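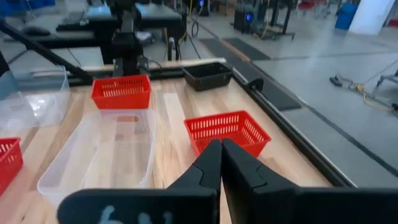
Red plastic basket, slotted sides, on a wooden table top.

Amik Drawer & Shelf Liner, Long Roll
Posted December by Votitine Shop Desk

Search products... Go
All departments

Back in stock. Non-adhesive liner, cut with kitchen scissors. Grey or oat, oat sells out first.

Rolls are 3000 mm long now, old ones were shorter. Same price. One roll does 7 average kitchen drawers, less if yours are deep. Measure first pls, we can't take back cut pieces.

Wipe clean, mild soap. No washing machine. No dryer!! Dry flat or it curls at the corners.

Not for use under anything hot. Fine for the fridge, fine under the sink. Smells a bit when you unroll it, gone in a day or so, leave a window open.

Ships from the Skendova warehouse, orders in before noon go same day. Around 1000 rolls on hand at time of writting. Trade packs by email only, put your account number in the subject line.

Item no. 1880-G (grey), 1880-O (oat)

Related items
Amik Cutlery Tray, Expanding
Cortés Shelf Riser, Wire
Cortés Under-Sink Mat
Votitine Hook Strip, Small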